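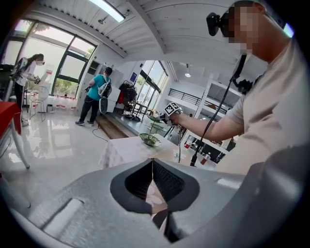
Please put in something about the cables, Widad Issa wrote under last month's tips, and about what to do when the thing you want to pick up is made of glass, as our club has gone through two sugar bowls and a gravy boat and my mother is asking questions.

Well, Widad, you get a whole page! I help out with the after-school robotics project at Trullanen, where the students do ordinary house jobs with hand-held grippers and save the recordings to train an arm later on. It's wonderful fun, and it has taught me more about setting a table than twenty years of having one.

Cables

Walk the route before anybody puts on gear. A black cable on a shiny white tile floor is easy to see when you're looking down, but a student with a gripper out in front is looking at the gripper. Run the cable along the wall for as long as you can, then cross the open floor once, straight, and tape it flat there. Painter's tape is fine on tile. Pull it up the same day or you'll be at it with a plastic scraper and dish soap (ask me how I know).

For a cable that comes down from the head, clip it to the shirt at the shoulder and leave enough slack to look left and right. A wooden clothespin does the job. We also use those soft hook-and-loop ties that come with lamps, and I now save every single one.

Glass

Put a cloth down first. A plain white tablecloth with an old bath towel under it gives a tall piece like a green glass tiered stand somewhere soft to land if it tips over, and the color shows up nicely against the white. Pull the cloth well in from the edge or pin it underneath, so that no one catches it with a hip and takes the lot along.

Grip the stem or the handle. The rims of those little tiers are thin and they chip. If the jaws slide, wash the glass in hot water with a splash of vinegar, dry it with a linen towel and try again before you go changing the gripper pads. Furniture polish on somebody's hands was the trouble for us for most of February.

Buy your glass secondhand. The thrift store in Clirkville has a shelf of odd dishes, and I came home with 17 pieces in one bag and a very sore arm. Keep Grandma's things for Grandma's table.

Clean jaws, clean markers

Wipe the rubber with a damp cloth after anything sugary. No oil-based cleaners.

The black-and-white square on top of the gripper needs to stay flat and dull. Students love to cover it with clear packing tape to protect it, and then the light bounces off and the tracking goes haywire. Print a fresh one on matte paper and stick it down with a glue stick, right to the corners. Keep the spares in an envelope with a piece of cardboard.

Windows

Big windows are lovely to work by, but the sun moves! Check the table again halfway through the afternoon. A thin white curtain, or a bedsheet and a few binder clips if you don't have curtains, evens things out a lot. We tried closing everything and using only the ceiling lights, and the recordings came out fine but everyone got grumpy.

Sharing a room

Three people can work in one room if each has a job and a corner. One at the table, one with a chair, one along the back wall – and a spoken "behind you" whenever anybody passes. People forget how far a backpack sticks out. Turn your whole body and look before you step back.

Small chairs, by the way, are a terrific beginner object. Light, plenty to grab, and they don't break.

How long to go on

Ziad Rawashdeh keeps our log, and he found that the good takes come in the first 16 minutes and then tail off badly. So now we swap at 16 and eat something. Our best afternoon so far was 49 usable takes, with orange slices. The students wrote the number on the whiteboard and won't let me wipe it off.

Charge batteries the night before, and put a dot of nail polish on the ones that run down early. The dot goes on the end, where you'll see it in the box.

Next month: folding towels. Send me your dish towel disasters, please, the worse the better. The group at Boltley has already sent in a good one about a fitted sheet.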